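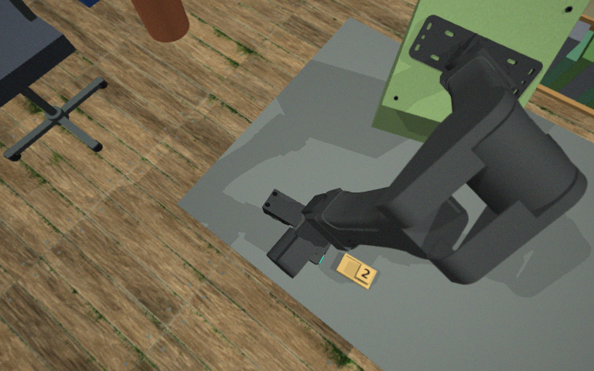

A gray mat on a wood-plank floor.

Floor Mat Rental: Common Questions

How long can I keep a mat?
The standard rental from Zamudio is 8 weeks. You can extend by phone as long as the mat isn't promised to someone else.

Will it mark my floor?
Sweep first. Grit caught under a mat will scratch a finished floor. Do not put a mat on boards that were refinished in the past month.

Can I cut a mat to fit?
No. If you need an odd size, ask Elvia Zavala at the front desk about offcuts, which we sell outright.

How do I clean it?
Damp cloth and dish soap. No bleach, no steam. Let it dry flat before you roll it up, and roll it with the top side facing out.

The corners won't lie down. What should I do?
Leave it flat overnight in a heated room. If they still curl, put a few books on them for a day. Call us after that and we will swap the mat.

Do you deliver?
Yes, anywhere in Dramevstead. Delivery is free on orders of $192 or more. Aurelio Esquivel does the route and will call when he is on his way. Stairs are fine, but tell us ahead of time.

What if I spill paint on it?
Wipe it up and let us know when you return it. We keep part of the deposit only if the stain goes through to the backing.

When are you closed?
The first two weeks of May, for inventory. Returns due then can come back after we reopen at no charge.

192 shares
8 comments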